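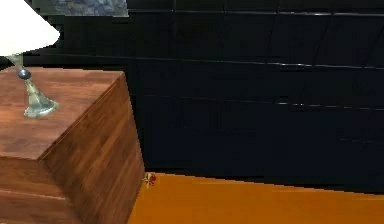 Foltura README

24/02/2025
by Liis Lapiņa

Hi! Foltura is the little planning and perception stack I've been building on top of our Okotus simulator. It takes a request like "find the thing on the floor and go to it," looks at rendered camera views, builds a rough map, and hands a path to the controller. I wrote most of it between other jobs, so please forgive the naming (yes, there are two modules called mapper, and yes, you want the second one).

What's in the repo

- planner/ has the path search and all the doorway logic
- percep/ has the segmentation code and the small-object detector
- episodes/ has 200 recorded runs, split by apartment layout
- tools/ has the replay viewer, which Bartosz Piątek wrote and which is much nicer than my code

Getting it going

1. Install Okotus first, then run setup.sh from the top folder. If it complains about textures, delete the cache and run it again.
2. Start the viewer with one of the saved episodes before you try anything live. I like episode 70 because it loads fast.
3. Turn on the floor mask. Our layouts switch floor materials at doorways, and the old mask treated every color change as a wall, so the planner would just sit there refusing to leave the bedroom! The new one wants geometry to agree with color before it marks anything as blocked.
4. Check the doorway view. You want the plank floor past the open door marked as reachable, right up to the sink, and you want that skinny pale thing lying on the planks to get its own box. If it gets swallowed into the floor, lower min_area to 5 and rerun. 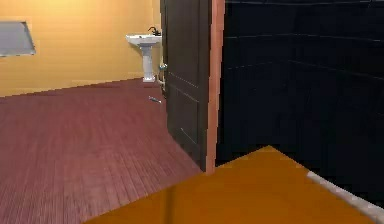 5. Run the planner with --dry first. It prints the path and doesn't move anything.

Stuff that's still broken

Dark walls. Depth comes back noisy on the navy ones, and the map grows ghost bumps along the grout lines. Mārtiņš Mägi has a branch called brindine that smooths them out, but it also smooths out door edges, so I haven't merged it.

The detector also loses small objects when they touch furniture. Retraining is on my list for June.

Bug reports are very welcome, just attach the episode number and your config!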